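prostent-fold

Python package for the garment handling station at Cilaslow. It reads the wrist and head cameras, decides which frames are fit to use, segments the cloth, proposes grasp points and sends joint targets to both arms. The arm drivers are in a separate package, prostent-drive, and must be installed first.

Status: in use, but the interfaces still change between minor versions. Pin your version.

Frame filtering

Most wrist frames recorded during a move are smeared. The filter scores each frame for sharpness inside the region between the fingers and marks it keep, hold or drop. Frames marked hold stay in the episode for timing but are not passed to the segmenter.
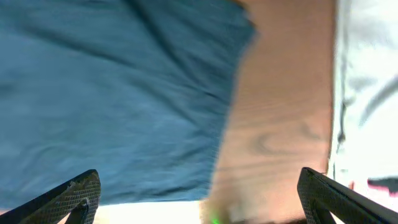 Maintained by the Baert software group, Diltdale
Last updated: October

Blue cloth and wood grain run into each other in frames like this one, while the textured finger pads stay readable. An early version of the filter scored the whole picture and was fooled by the pads, so the fingers are now masked out before scoring. The mask is stored per gripper in config/masks. If you change the fingers, make a new mask with tools/draw_mask.py before you run anything else.

Overexposed areas are handled separately. Any pixel above the clip level is left out of the cloth mask, and the planner treats it as unknown. It will not place a grasp point there.

Installing

Python 3.10 or later. Run pip install -e . from the top folder, then copy config/station.example.yaml to config/station.yaml and fill in the camera serials. Left and right are as seen from the head camera.

Running

prostent-fold check opens all the cameras and prints the frame rate of each.
prostent-fold replay EPISODE runs the filter and planner on a recording without moving the arms.
prostent-fold run starts the station.

Always do a replay after editing the config.

Planner

The planner works from the head camera. Each garment gets its own mask and its own arm, chosen by which side of the table the centre of the mask falls on. A garment across the middle goes to the arm with the shorter path. The other arm waits until the first has cleared.
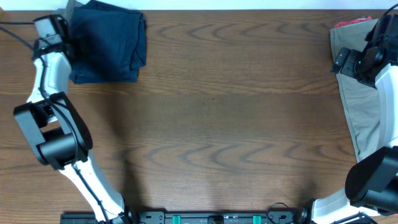

Head camera view: navy garment on the left, khaki garment on the right.

Defaults

sharpness_min: 287
retries: 3
max_points: 4000
settle_frames: 25

sharpness_min was set on our own table and lighting. Expect to change it.

Known problems

Strong wood grain gives false cloth edges when the fabric is brown or tan. Raise edge_weight slightly, or take a fresh background picture with the table clear.

Small areas of a second colour at the edge of a fold are sometimes split off as a separate garment. merge_small: true helps, but it can also join two garments that touch.

The arms can hide part of the cloth from the head camera. There is no fusion with the wrist views yet.

Licence

Internal use at Cilaslow and Baert. See LICENCE.txt.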